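Most door-opening planners treat the handle as the target and the hinge as a detail to be estimated later. I think this is backward. In our planner, Skurach, the hinge axis is a state variable from the first contact, and the grasp is scored against it.
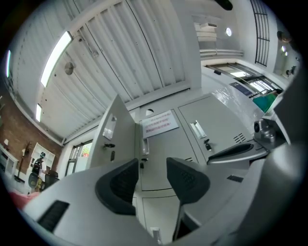 Locker bank, left door open, key in the lock of the right door.

Recessed handles make the case well. The fingers get little depth, so an error of 3 mm in the assumed arc turns into side load on the pads.
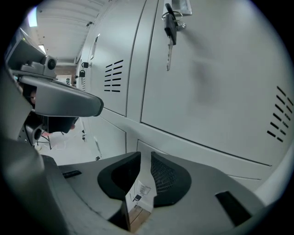
Fotis Margaritis prefers to raise compliance and let the controller absorb the error. That works at 50 Hz on a light door — it also hides a bad model, and the log shows only a slow pull.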